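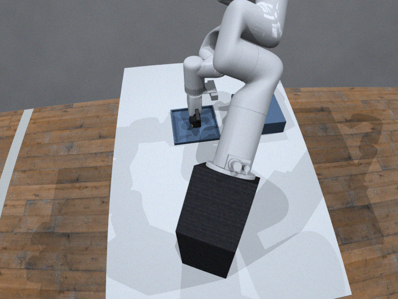
Pokel is a list of floorboard sizes and finishes from old houses, collected for people trying to match a repair. One row per room. Started it in August because I couldn't find anything like it and was tired of guessing at the lumber yard. Plank floors only, the brown and tan kind with the grain, knots and seams left showing. Painted floors are in a seperate file, tile and parquet not covered.

What's in it

boards.csv - main table, 17 columns
painted.csv - same columns minus stain
notes.txt - read this before emailing me

Widths in inches, measured across the face, tongue not included. Older rows from the Lendberg houses did include the tongue, fixed 12 of them, 4 still wrong and flagged with a T.

Knot column is 0 to 7. Eyeballed. Arvo Kuusisto scored the Ojala rooms and he's stricter than me, so don't compare across houses.

Stain names are whatever the owner told us. "Honey" means nothing. Use the color column.

Known problems

Blank species = don't know, not pine
Vukell rows have no room names yet
Dates built are mostly from owners, some are surely off
Sorting in a spreadsheet breaks the fractions, import that column as text

Adding a room

Send width, thickness if you can get at an edge, color, and wich way the boards run. Daylight is best. I merge stuff Monday nights.

Free to use, credit Pokel.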